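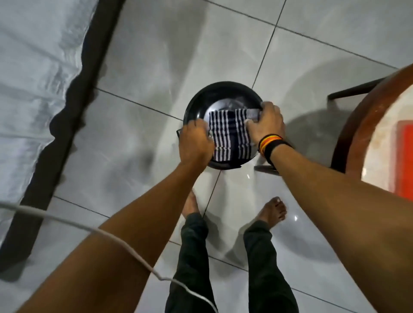

Borders & Paperwork

So the letter came. Wed 31 October, second post, and I knew what it was before I got the envelope open because it had that thin gray paper they use for everything. My stay has been extended. Four more months, which means I can stop keeping my suitcase by the door like a crazy person.

If you're new, I moved over here for a job at Olance, and the job went away in the spring when they merged us with Stumow. My permit was tied to the first company and the second company had never heard of me. Fun! The migration office in Čierny gave me 40 days to fix it. I used up nine of those just trying to get an appointment.

I want to write down how it went while I still remember, mainly for the people who email me. You go to the side entrance on the station road, and you need the blue form and two copies of the old contract. They will ask for your exit stamp even if you haven't exited. I don't know why. I brought a printout of my bus tickets and the woman at the window looked at it for a long time and then stapled it to the back of the file, so I guess that counted as something.

The waiting room was packed. There was a family who had come off the night train with all their bags, and a student trying to fill in his form on his knee, and we all passed one pen along the row for most of the morning.
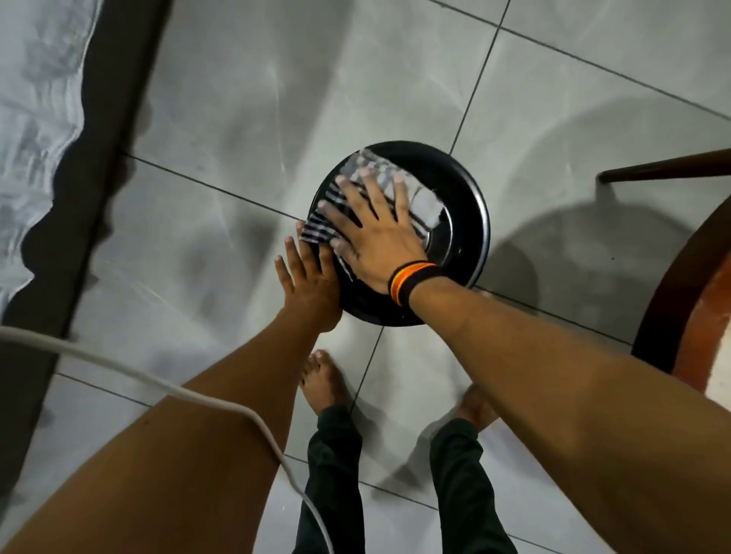
Baoshan Tan wrote in after my last post to say that the window staff can only extend a permit, and that if you want to change employers you have to ask for the upstairs desk by name, or you'll be sent home and told to start over. Thank you, Baoshan – I did ask, and they sent me straight up.

Upstairs is a different world. Carpet! A water cooler! The man there had my old file and my new file and hadn't realized they were both me (my middle name is on one and missing from the other). Once we'd sorted that out he typed for a while, printed a page, and told me to wait for the mail.
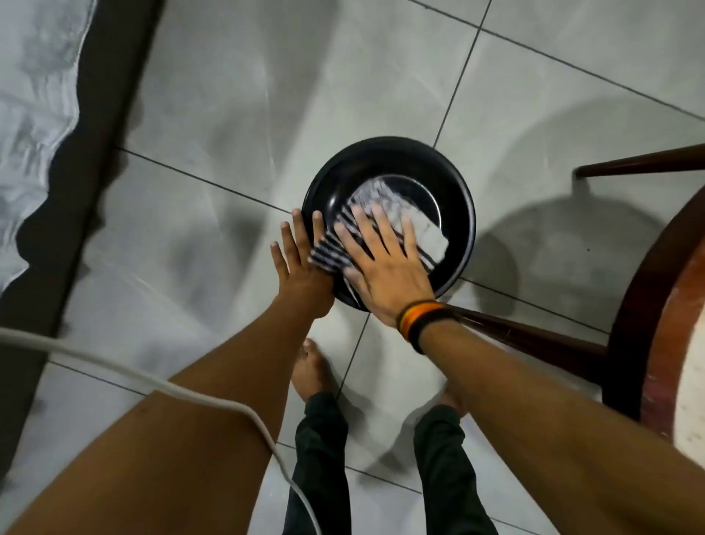
Then came three weeks of checking the mailbox, and I was not pleasant to be around. I read every thread on Clikside about refusals, which I don't recommend. People get turned down over the tiniest stuff, an old address or a signature that goes outside the box, and then they have to leave and apply again from the other side of the border.

Anyway, I'm fine until the end of February. Next thing is the health insurance certificate, and I still have to find out if the Stumow one is any good. If you've done that part already, please leave me a comment.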